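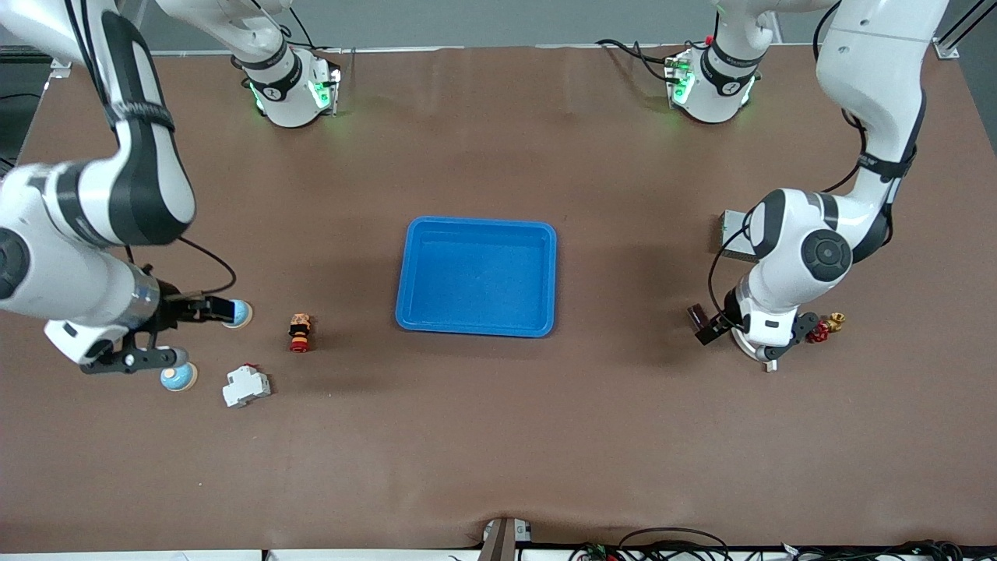 Maintenance of Robot Cells, Handout 3
Daily and weekly care of the two-arm sorting cell
Prepared by Kerttu Lehtinen, Bivitgate training workshop

Purpose of this handout

In the last lecture we spoke about the controller and the start-up order. Today we stay at the table. The cell in our workshop has two arms with parallel grippers, and its work is to sort small electrical and pipe parts into a tray. Most faults which students report to me come from cables, covering and gripper fingers, so these get most of our time.

Please read sections 1 to 4 before the practical hour. Section 5 we do together.

1. Before you put your hands in the cell

Stop the program and wait until both arms stand still. Press the stop button at the operator desk, then hang your own tag on it. If two students work in the cell, there are two tags.

A green light on the base does not mean that the arm is safe to touch. On our arms the base lights stay green also when a program is waiting for its next step, and from the outside waiting and stopped look the same.

2. The table and the covering

The brown covering gives the cameras an even background and protects the tabletop. It should lie flat over the whole working area. A slight wrinkle at the front edge, like the one in the picture, can stay. A wrinkle under the tray or under the reach of a gripper must be taken out, as flat parts will catch on it.

To change the covering:
Remove all parts and the tray.
Loosen the clamp at the front edge.
Pull the new sheet from the back to the front – never sideways, it will stretch unevenly.
Tighten the clamp and wipe the sheet with a dry cloth.

Write the change in the cell book. In September the sheet was changed twice in the same week by two groups, and neither group had written it down.

3. Cables on the arms

Each arm has a black cable running outside down to the wrist area. The cable needs a free loop there. With too little slack it pulls on the connector when the wrist turns. With too much it can hang into the parts.

Check the loop with the wrist turned fully in both directions, at reduced speed. Look for shiny places on the cable jacket, they show where it rubs. Our limit for replacement is 800 hours of operation, or earlier if the jacket is cut.

Cables at the front edge of the table should be tied together and labeled. I know that this is not always so in our workshop. The group which finishes last is asked to leave it better than it was.

4. Gripper fingers

Open and close each gripper 6 times without a part and listen. The movement should be even in both directions. Clean the finger surfaces with alcohol, let them dry, and check the screws with the small torque key from the Kostura box. Do not use the Quinlan set, its smallest size is too large for these screws.

When you mount new fingers, run the gripper zero procedure again. If you forget it, the gripper will close on round caps correctly but will drop narrow parts such as a circuit breaker lying on its side.

5. Test run with mixed parts

Place the empty blue tray between the two arms. Put the switch parts, round caps and breaker on the left half of the table, and the red handwheel and gray box on the right half. Start program Drarkell at reduced speed and let it make 9 cycles. Keep one hand near the stop button.

Record for each cycle: which arm, which part, picked or not picked. If the same part fails three times, go back to section 4.

Bring your filled record sheet to the next lecture.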